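Search this blog Type and hit enter

Notebook > Robots > Perception

Wood grain is not a feature, and other things I learned from a table

2021-07-29

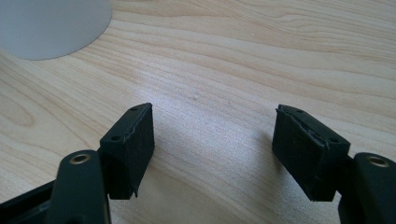
Why I went back to the tracker

I have been meaning to write this one up since June, when I told a couple of you in the comments that the pose tracker in Bidis was "basically done." Well! It was done in the sense that it ran, and it gave me lovely smooth paths over my messy workbench, and then I pointed the gripper at a nearly bare wooden tabletop and the whole thing drifted off sideways like a canoe.

If you're new here, Bidis is my little pile of code for turning wrist camera video into gripper paths (the name is left over from an older project and I've grown fond of it). It picks out corners, follows them from one image to the next, and works out how the camera must have moved. Corners are the trouble. Long curving wood grain has plenty of edges and hardly any corners, so a point can slide along a dark band quite happily and the matcher never complains. Add a bright washed-out patch in the middle of the table and you have even less to hold on to. My best landmark on the wood was a tiny dark speck, and I got rather attached to it.

The fingers were fooling me too

The other half of the problem was closer to home. The pads on this gripper are black and fuzzy and, by now, pretty torn, with light ragged lines where the covering has split. There's a brass ring on each finger arm as well. A corner detector adores all of that. Out of 100 points I was asking for, 40 were landing on the gripper itself, and since the gripper moves with the camera, those points were all voting for "we haven't moved at all."

So there is now a mask. I drew it by hand in the Gilard editor, a bit generous around the pads so the loose flaps stay inside it, and it gets applied before detection. I had been applying it after, which meant the good slots were already used up. Two lines swapped, one whole evening gone.

Still on the list

The mask is fixed, so it's wrong once the fingers close. I'd like to drive it from the gripper width. Shadows under the fingers still pick up a stray point or 2, and I haven't decided whether to mask those or let the outlier step deal with them. I'm leaning toward the outlier step, mostly because I'm tired of drawing polygons.

Contact | Copyright 2021 | Back to top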